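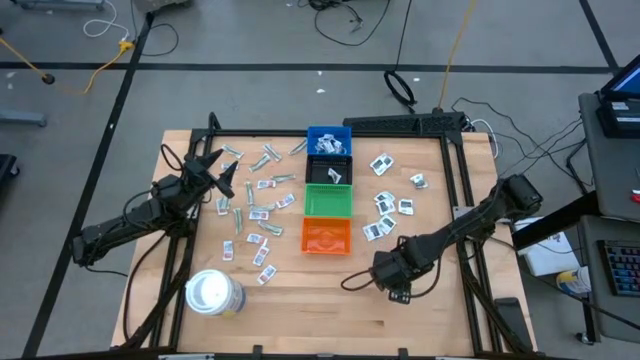

4. The table, the bins and the mess in between

4.1 Why I ended up caring about bin order

When we started this project I thought the interesting part would be the packets. Small flat packets are a nuisance to sort: they slide, they hide under each other, and two kinds that look nothing alike in the hand can look much the same when they're lying face down. So the plan in our first draft was to write mostly about wrappers (colour, shine, size of print), with a short paragraph on the table for the sake of completeness. Then Balakrishnan Shenoy moved the bins one morning to make room for his tea, and our error sheet for that session looked so different from the one before that we threw out the draft and began again with the furniture.

What follows is my account of the table side of the work. It's less tidy than Section 3, partly since several of the things I want to report were noticed in passing and only written down properly afterwards. Where a point rests on the session sheets I say so. Everything else is what I saw and what the sorters told me, and you should give it the weight you'd give any talk over a worktop.

4.2 The column layout

Figure 3 shows the arrangement we call the column: four rectangular plastic bins set edge to edge on the table, running blue, black, green and orange from the back towards the front, with the loose packets spread on either side. We tried five arrangements in all. The other four were the row (bins side by side along the back edge), the corners (one bin in each), the horseshoe, and the one Karabo Mokoena insisted on calling the buffet, where the bins sit on one long side and the packets on the other. I liked the buffet a great deal to begin with. It looks so sensible! Everything waiting to be sorted is over there, everything sorted is over here, and a visitor walking in understands it at once.

The trouble with the buffet is the reach. A packet at the far end of the loose side has to travel the whole width of the table, and people don't lift small packets very high, so their sleeves drag through whatever is in the way. By the end of a batch the loose side had been combed into a sort of drift near the bins, and a few packets had always gone off the edge. With the column, no packet starts very far from a bin. You pick up on the left and drop in the middle, or pick up on the right and drop in the middle, and the line of plastic acts as a low wall that stops things skating across.

There's a cost, and I don't want to skip over it. The column cuts the table in two, and sorters working from one side tend to forget the other. In the figure the packets sit thickly on the left while the lower right of the tabletop is bare, and lopsided tables of that kind turned up on our sheets again and again. Eduardo Loureiro, who did more sessions than the rest of us, got into the habit of clearing one side entirely before he would look at the other. I work in circles. Neither of us could talk the other round, and the sheets don't favour either habit.

4.3 Keeping the bins touching

We pushed the bins right up against each other. In early sessions we left a gap the width of a hand between them, thinking it would help people see where one stopped and the next began, and the gaps filled with packets straight away. A packet in a gap is the worst sort of packet. It hasn't been sorted, but it's near enough to a bin that everybody reads it as sorted, and it stays there until the bins are lifted. Sadao Ikeda found so many of these at the end of his second batch that he asked for a separate line on the sheet, headed simply "between". Once the bins touched, we stopped needing the line, though I left it on the form out of fondness.

Touching bins do make for another kind of slip, where a packet lands on the shared rim and tips the wrong way. I watched for this and it did happen. It was easy to spot and easy to put right, and the sorters usually caught it themselves with a small noise of annoyance.

4.4 Bin colour, and the green one

None of the four colours was meant to stand for anything. We bought what the shop had. I mention it because our sorters assumed otherwise within minutes: they wanted the pale green and silver wrappers to go in the green bin, and it took a good deal of firmness to get them to put those packets anywhere else. On the days when the instruction card happened to send green wrappers to the green bin, people stopped looking at the card. On the days when it didn't, they looked at it before nearly every packet and still got caught out.

I'd tell anybody setting up a table like this to choose one of two paths and stay on it. Let the colours match the goods and enjoy the free help, or use bins that are all alike and put a label on each. Our mixture of bright bins and arbitrary rules was fine for a study (it gave us plenty of errors to look at) and would be maddening in a stockroom.

The green bin differs from the others in a second way, in that its walls are slotted. I'd hoped this would let a sorter see how full it was from the side. In practice they looked down into it from above like any other bin, and the slots mostly served to catch the corners of thin packets. Panagiotis Katsaros suggested lining it with card. We did that for one batch, hated how it looked, and took the card out again.

4.5 What a half-sorted table looks like

I find it useful to keep a picture of the middle of a job to hand, since photographs of sorting tables are nearly always taken before the start or after the tidy-up. Figure 3 is a good one for this. The blue bin at the back has a pile of packets in it, white ones and dark ones, while the black bin next to it holds a single packet lying at an angle, and the green and orange bins are both empty. Out on the wood there are still slim green and silver packets pointing every which way, with the small white ones (the ones with red and blue-grey printing) mixed in among them.

If you were asked to take over a table in that state, what would you make of it? I put this to the sorters and got quite different answers. Two of them read a pile in a bin as proof that the bin was "open" and went on adding to it. Another wanted to tip it out and check. Ikeda said he would treat a bin with one packet in it as a mistake until somebody told him otherwise, which surprised me, as I'd have called it a start. So a handover needs a spoken sentence or a written card. The table can't carry the message by itself, however neatly the bins are lined up.

The other thing I take from half-sorted tables is how much direction matters. A slim packet lying across your line of reach is easy to pinch by its edges. The same packet pointing straight at you is awkward, and people tend to nudge it round before picking it up, often shoving its neighbours as they do so. Loureiro wondered whether we should straighten the packets before each batch. We decided against it. Goods that have been tipped out of a carton don't lie straight, and I didn't want to publish results for a table that no stockroom would ever have.

4.6 The tabletop itself

We used a light butcher-block wooden table on a plain grey concrete floor. I'd asked for something darker, and I'm glad I didn't get it. White packets on pale wood were less of a problem than I'd feared, helped along by their coloured printing, and the silver parts of the green wrappers would, I suspect, have been much harder to live with on a dark shiny surface. The wood also has a little grip to it. We did a short run on a borrowed table with a slick top and the packets went everywhere.

Do think about the floor when you choose a room, by the way. A packet dropped on concrete is easy to find, and Mokoena's earlier work at Ireck was done over carpet tiles with a busy pattern, where she says whole batches came up short and stayed short until the room was cleared.

4.7 The batches, briefly

Across all five arrangements, seven sorters handled 2,312 packets between them. Each sorter worked with every arrangement, in an order drawn from a hat (a real one, Shenoy's). I give the full breakdown by wrapper type in Section 5, so here I'll only say how the arrangements ranked on the sheets. The column came out best for wrong-bin errors and for packets on the floor. The row was close behind it. The corners did badly on both, and sorters disliked them enough to say so without being asked. The horseshoe split opinion: the people who liked it really liked it, and they were all people who sorted sitting down.

That last point deserves more work than we gave it. We let each sorter choose whether to sit or stand and only noted it on the sheet from the third session onwards, which means I can't separate the effect of the chair from the effect of the bins for the earliest batches. Katsaros has proposed a follow-up with the column alone, half of it seated, and with the blue bin moved from the back of the table to the front. My own guess is that the back bin suffers most when people sit, because they toss packets at it when they could be placing them. We've booked the same room for July, and the table is staying where it is until then.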